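I finally made it to the open day at Codorwood on Monday, and I have been boring everyone at home with it ever since, so now it's your turn.

Quick background for anyone new around here: I fix sewing machines for a living and I like anything with joints and motors in it. My friend Wanda Baran had sent me the sign-up page back in November with one line, "this is so you," and she was right. Parking was a pain (the lot behind the building in Heltstead fills up fast, so take the bus, the 127 stops right outside) and I walked in late with a coffee I wasn't allowed to bring past the front desk. I drank it in three gulps and burned my tongue. Worth it!

The first thing we got was a talk with the wrist camera view up on a big screen, which I'd never thought about before. I always pictured a robot looking at the room the way I do, from up high. But the arm has its own little eye down by the fingers, and it gets a very different idea of the world. You lose all sense of where the table is or who is standing near it. Down there it's mostly fingertips and whatever happens to be under them. 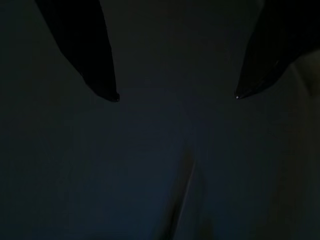
A man in the second row asked how anybody could steer by that, and the answer was that you don't, or not by that alone. They record the wrist views and the head view together, and whatever gets trained on it later has all of them to work with. I wrote that down on my hand because I'd left my notebook in the car.

I also asked my one smart question of the day, which was how long it takes to get a decent set of recordings. They had 2210 runs saved for the job they've been calling Erkitz – it's a pick-up-and-put-down job with small soft things, and yes, I asked what the name means, and no, I didn't get an answer. Soft things are a headache, apparently. A block stays the shape it is, but a sock has opinions. I deal with stretchy knits all week, so I felt very understood.

Then came the part I'd really driven over for, the two-arm station. It's a lot more homey than I expected from the website, which is all blue light and people in spotless jackets. In person it's an oak-look table, a desk fan, some plastic chairs and people in slides and socks. One person stands off to the side with a white controller in each hand, and that's how the arms get driven. I liked it right away. It felt like walking into somebody's garage on a good Saturday. 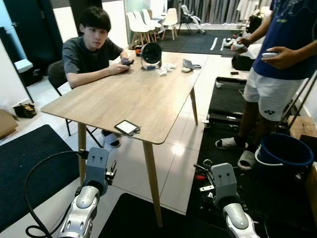
Having a go myself

They let visitors try the controllers for a couple of minutes each, and I got in line so fast I stepped on Wanda's foot (sorry again, Wanda). The controllers are light, lighter than my good shears. You move your hand and the arm follows, and for the first few seconds your brain simply will not accept it. I kept leaning my whole body to the left, as if that would help! The woman ahead of me had done the same thing and I'd been quietly judging her for it.

My job was to close the gripper on a folded washcloth and lift it. I missed it 2 times, got a corner on the next try and then dropped it while I was busy being proud. My problem was depth. Left and right I could manage, but I kept stopping too high and pinching at air. The trick, I was told, is to go slower than feels polite and watch the fingertips instead of the cloth. It's the same thing I tell people about watching the needle guide, so I really had no excuse.

After that I went and stood out of the way and just watched the table for a while, which was maybe my favorite bit of the afternoon. I'd been so busy with the grippers that I had missed half of what was in the room, including a white humanoid slumped in a chair near the curtain like my uncle after Thanksgiving dinner.

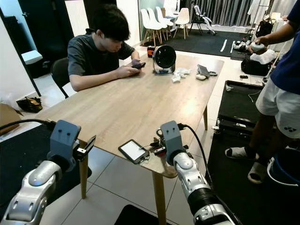 If you want to go

The next open day isn't up on the site yet, but there's a mailing list, and they told us to check the Kennedy building page too, where the evening talks get posted. Wear shoes you can stand in. Eat first, there's only a vending machine and it took my dollar. Kids are fine with an adult, and the ones in our group were much better with the controllers than I was.

Wanda wants to go again and bring her dad. I've already said I'll drive, bus or no bus, and this time the notebook is coming in with me.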